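Introduction to Home Cooking Science
Unit 4 handout: How heat gets into food
Instructor: Amarachi Obi

Reading for this unit: chapter 3 of the course packet. Bring the packet to lab on Wednesday.

Heat moves into food in three ways: conduction, convection and radiation. Most cooking uses more than one of them at the same time, but usually one does most of the work. If you know which one, you can often tell why a dish came out burned on the outside and raw in the middle.

Conduction

Conduction is heat passing through direct contact. A hot burner touches a pot, the pot touches the food, and the outer layer of the food passes heat to the layer below it. Metals conduct well. Water, fat and meat conduct poorly, so a thick roast takes much longer than a thin cutlet. Doubling the thickness of a piece of meat more than doubles the time it needs. Students tend to miss this on the written work.

Copper and aluminum spread heat quickly across the base of a pan. Cast iron is slower and can have hot spots, but it holds a lot of heat once it is warm. Stainless steel is a poor conductor for a metal, and many steel pans have a layer of aluminum in the base for that reason. 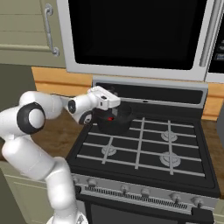 Figure 4.1. Black pot on a cooktop (computer rendering).

Convection

Convection is heat carried by a moving liquid or gas. Water at the bottom of a pot warms up, becomes less dense and rises, and cooler water sinks to take its place. Stirring speeds this up. Thick liquids such as porridge or bean stew move very little on their own, so the bottom layer can scorch while the top is still lukewarm. Use a lower flame for these and scrape the base of the pot as you stir.

A fan oven works by forced convection. Moving air sweeps away the thin layer of cooler air next to the food. Recipes written for a regular oven usually need a lower setting in a fan oven.

Radiation

Radiation needs no contact and no moving fluid. A broiler, a toaster and a bed of coals all heat food mainly this way. Dark surfaces absorb radiant heat better than shiny ones. Cookies on a dark sheet brown faster underneath, and foil over a pie crust slows browning.

Key terms: conductivity, heat capacity, density, forced convection, radiant heat

Before lab

Read Kayode Jibrin's notes on thermometer use, pages 48 to 51 of the packet. Then write a short answer to each of these:
Why does a covered pot come to a boil sooner than an open one?
Why do potatoes cut into small cubes cook faster than whole ones?
Which kind of heat transfer does most of the work in deep frying?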